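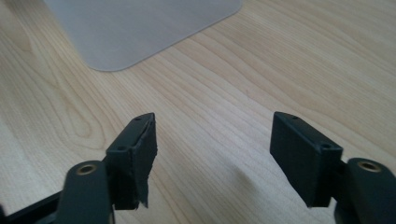 The Tromwood Lidded Box, Clear

Home Storage Desk & Drawer Small Boxes Sale Help

For people who own a great many small things and have stopped pretending otherwise.

The Tromwood is a clear plastic box with a lid that stays attached to it. We mention the lid first because our last box, the Pakby, had a separate one, and our returns desk can tell you how that went. Customers wrote in asking for spare lids so often that Ladi Nwachukwu in our Fashola shop began keeping a drawer of them. The drawer is now full of lids that fit nothing we sell.

What goes in it is your business. Batteries, tea bags, fuses, the good paper clips. Oluwatosin Omoregie, who buys for our desk range, keeps hers on a shelf by the kettle and fills it with sachets of soy sauce. She has 17 of these boxes at home and would like it known that she paid for them.

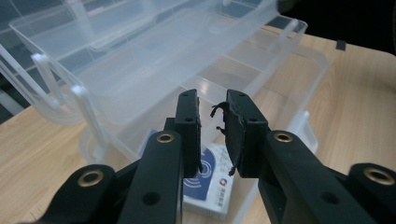

Clear organizer box, open, on a light wooden tabletop.

Details

Item no. 1530
Color: clear, and only clear. We tried a smoky version in January and people couldn't find their things in it.
Lid: hinged, see-through
Stacking: yes, lids shut. Four high is sensible. Five is a hobby.
Dishwasher: no. Warm water, a drop of dish soap, a soft cloth.
Freezer: also no, and please stop asking about the soup.

Choosing a size

Measure the drawer, then measure it again with the drawer closed, paying attention to whatever hangs down from the counter above. Most of the boxes that come back to us come back for that reason. If you're between sizes, take the smaller one. A big box doesn't hold more batteries so much as it holds batteries plus a tape measure, two birthday candles and a key to something.

Labels stick well to the front if you wipe it first.

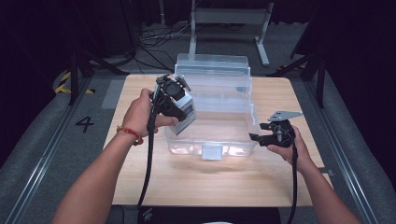 Put them low, where you can still read them once the boxes are stacked, and use the kind that peels off, because whatever you write today will be wrong by spring. The Pluluteo label sheets come 113 to a pack and lift cleanly with a fingernail.

Delivery and returns

Orders placed before noon leave the same day, except Wednesday, when the van goes to Fashola. Unused boxes can come back within a month. Used boxes can't, even if you have rinsed out the soy sauce.

Buying for a school or office? Ask for price list 3940.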